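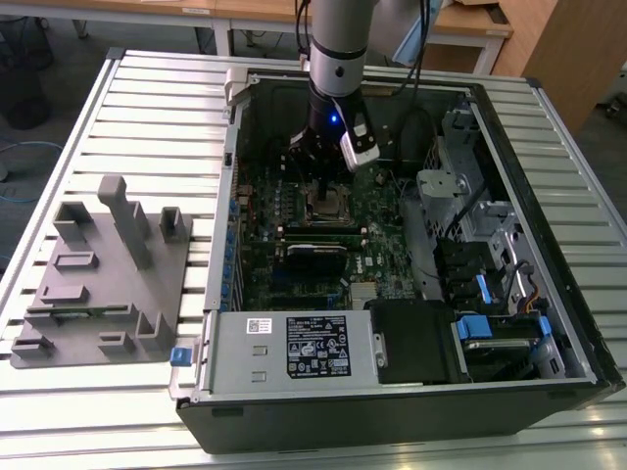 Bench Inspection Checklist: Desktop Towers, Side Panel Removed
Percombe Equipment Reuse Centre, Bench 3
Asset no. 3294
Inspected by: Ritu Dixit
Reviewed by: Bhupendra Mittal

1. Power lead unplugged before panel is taken off
Yes. Lead tagged and placed in the bench tray.

2. Case laid flat and steady, open side up
Yes. Case is on the white slatted metal table.

3. Power supply label in place and legible
Label present. The small barcode sticker is also to be kept on the unit – do not peel it off when cleaning.

4. Memory slots free of dust and damage
Satisfactory. Check again before any memory is fitted.

5. Graphics card fully seated
Satisfactory.

6. Drive wiring clear of sharp edges
Comment: the yellow, orange and black wires near the hard drive are to be tied back before the panel is refitted. Refer to B. Boros.

7. Blue clips and drive-release tabs
To be tested by hand, one at a time. Replace any that are cracked. Spare clips are in the Diltik cabinet.

8. Heatsink secure
Satisfactory. No force to be used near the socket.

9. Wrist strap worn and grounded
Yes.

10. Side panel refitted and latched
Outstanding. Hold until item 6 is closed.

Result: conditional pass. Unit is not to be powered on or moved to the Inthanon storeroom until items 6, 7 and 10 are signed off by the reviewer.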